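# Staff profiles on company websites: what they tell about a career

Project report, second-year Business Communication, Drarkdale
Maysoun Chamoun

## 1. Why I chose this subject

When I applied for a summer placement in April, I had to write a short text about myself for the website of the company. I did not know how to do it. I looked at the profiles of the people who already worked there, and they were all very similar: a degree, a list of earlier jobs, the present position, and at the end one sentence about life outside work. I became curious whether other companies write in the same way, and my tutor agreed that it could be my project.

My aim was to describe how staff profiles of medium-sized technical companies are built, and to see how much space is given to work in the community. I did not try to measure whether the profiles are good for business.

## 2. Material

I used the public websites of three companies with an office in or near Drarkdale: Callik, Fröhlich and Prirnine. Callik designs measuring equipment, Fröhlich develops packaging machines, and Prirnine is a consultancy for product testing. Together the three sites had 3,774 pages at the time I collected them. Most of these were product pages and news. The pages with a person's profile were 1,145, but many of them were old versions of the same text, or contained only a name and a telephone number.

After I removed these I took 300 profiles for the close reading. I kept the proportion between the companies the same as in the full material, so Callik has the largest part and Prirnine the smallest.

## 3. Method

I read each profile twice. In the first reading I marked the parts of the text with a simple code: education, earlier career, present position, community work, private life. In the second reading I wrote down the order of the parts and the verb tenses. I also noted if the text was written in the first or the third person.

The most difficult part was the border between community work and private life. If a person trains a youth football team, it can be both. I decided to count it as community work when the profile names an organisation, and as private life when it does not. A classmate coded a small part of the material independently, and we disagreed mostly on exactly this point. 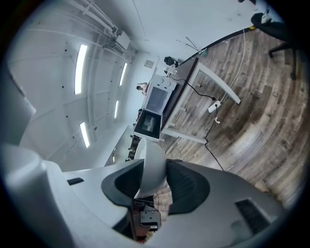
Where in the profile does community work usually stand?

It usually stands in the last paragraph, after the present position and before any sentence about family or hobbies. At Prirnine it sometimes comes in the first paragraph, when the person holds a public role such as school governor.

## 4. Results

The order of the parts is very stable. Education comes first in the profiles of Callik and Fröhlich, even when the person finished the studies a long time ago. Prirnine prefers to begin with the present position and go backwards. I found this easier to read, but it makes the middle of the career hard to follow, as several jobs are put together in one sentence without years.

Managers have longer profiles than technicians, and they are the ones who have community work in the text. I do not think this means that technicians do less. In many technicians' profiles there is simply no place for it, because the text ends after the list of machines or programs the person knows.

Third person is the normal form. Fröhlich has started to use first person for new employees, and these texts are warmer but also less exact. "I have always loved solving problems" was a sentence I met in several versions - it does not tell the reader very much.

One thing I did not expect was how the period between two careers is treated. Expressions like "held various positions" cover many years in some profiles. In others, work in a shop or a restaurant is named openly and presented as useful experience with customers.

## 5. Limits

Three companies in one region are not enough to say something general. I also had only the finished texts. I wrote to all three companies to ask who writes the profiles, and received 2 answers. At Callik the employee fills in a form and the marketing office makes the text from it. At Prirnine each person writes their own, and a colleague corrects the language. If I had more time I would interview some of the employees and compare what they say with what is printed.

## 6. Use of the results

The careers office of my department has asked for a one-page guide for students who must write a profile for the first time. I have made a draft with two model texts, one in each person. It is attached as Appendix B, and the coding sheet is Appendix A.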